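**Who is everyone using to write their lab quality manual?**

**tredach_bench** wrote:

We're a small soil and water testing lab going for accreditation in March. I need a quality manual and a full set of procedures. Zulach quoted to write the lot, Mendivia only sells templates. Has anyone used either?

---

**pipette_9** wrote:

We used Mendivia. 94 pages, and we cut it to 50 before the assessor saw it. Most of the padding was repeated scope statements. The document control section was good and we still use it as is.

---

**Sultana** wrote:

I'd go with Zulach. They interviewed our bench staff and wrote the procedures from what we do. Took 6 weeks. We got 2 minor findings, both on calibration labels.

---

**pipette_9** wrote:

Disagree on paying someone to write procedures. The assessor asks your analysts about them, and if the analysts didn't write them it shows. Buy the template for the policy part and do the methods in house.

---

**Sultana** wrote:

Our analysts reviewed every draft and signed off. Nobody got caught out. In a small lab the people who could write methods are the same people running samples, and ours had been meaning to get to it for years.

---

**fume_hood_left** wrote:

Did either of them cover textiles? We do fibre and colour fastness work, and our sample receipt procedure is a mess. Garments come in whole and the form only has room for a bottle number.

Black puffer jacket:
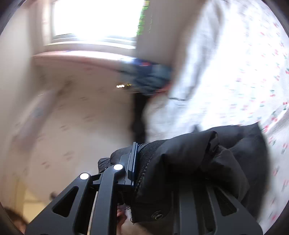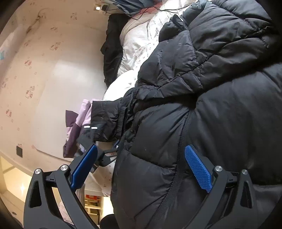
The form needs a field for condition on receipt and another for where the specimen was cut. I asked Mendivia if the template could be changed and they said yes, but it's a locked file and you have to ask for each edit.

---

**pipette_9** wrote:

Ours wasn't locked. Ask for the editable version, it's a separate item on their order form.

---

**Sultana** wrote:

Zulach did chain of custody for us but only for water. I can't say how they'd go with garments.

---

**tredach_bench** wrote:

Thanks all. Leaning towards the template for policy and getting Zulach to quote on the method procedures only. Will ring them Friday and ask if they'll split the job.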